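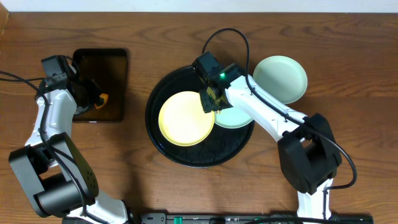
Both arms over the table, right gripper above the green plate

Right arm won't pick up the second plate in table clearing task

Posted in School and Club Projects, June 2020

flavton_robotics

Our college club is entering the Kumlow challenge in November and we have picked the table clearing task. The two arms have to move small plates on and off a round tray. We use one yellow plate and two green ones, all round, and a big black tray with a raised rim. The arms are bolted to a rail along the front edge of the table.

The left arm is mostly fine. The right arm is the trouble. It will pick up a plate from the bare table nearly every time, but when the green plate is on the tray next to the yellow one it goes wrong. Either the fingers close above the edge and come up with nothing, or they catch both plates and drag the yellow one along. We did 17 tries yesterday with the green plate on the tray and got 8 good lifts.

We are not using anything clever. The positions are recorded by hand, and the program plays them back with a small correction from the camera for where the plate is. The speed setting is 711 out of 1000 for the whole run, which was what last year's group left in the file. We have tried closing the gripper harder and it made no difference that we could see. The judges place the plates themselves on the day, so we can't choose the layout.

Has anyone done this task before? Is it the fingers or the program? We have a meeting once a week and would like to know what to spend the next one on.

Purkimska

We did the same task two years ago and had the same fault. I would look at the height first.

A plate on the tray sits higher than a plate on the table by the thickness of the tray floor. If your correction only moves the gripper left, right, forward and back, then the height is whatever you recorded by hand. You say table pickups work, so I am guessing you recorded the height on the table and then added something by eye for the tray. Measure it properly. Put the plate on the tray, switch the arm to manual, bring it down until the fingers are either side of the plate edge, and read the number off. Do that at the middle of the tray and again near the rim. Our tray was not flat and the two readings were different enough to matter.

Then the overlap. When one plate is partly on top of the other there is only a part of the edge you can hold without touching the plate underneath. You need to pick the side that faces away from the other plate. For us that was the side nearest the tray rim, and then the raised rim got in the way of the outer finger. We came in at an angle, lifted a little, waited half a second, then carried on up. It took a lot of fiddling.

Slow down as well. There is no need for one speed through the whole run. Keep 711 for the long moves if it behaves and drop it to something like a third of that for the last bit above the plate. Most of our double lifts came from the finger arriving fast and pushing the top plate across before it had closed.

One more thing to check is the cable on the right arm. Yours makes a big loop above the tray. Ours pulled on the wrist when the arm was stretched out, and a couple of clips along the link cured it.

rizvi_lab_tech

Get some thin rubber and stick it on the fingertips. Plates like that are slippery. That fixed ours.

Kumlow rules say nothing against it, or they didn't when we entered. Check the new sheet.

flavton_robotics

Thanks both. We measured the height at the meeting and it was wrong, too high at the middle of the tray and nearly right by the rim. With that corrected and the slower approach the misses have stopped. It still drags the yellow plate if the overlap is large, so we are recording a second pickup from the rim side and the program will choose between them. Rubber is on order. Will also clip the cable, though I couldn't see it pulling.

Purkimska

Good. Try it with the two green plates stacked as well, the judges gave us that one in the second round and we had never practised it.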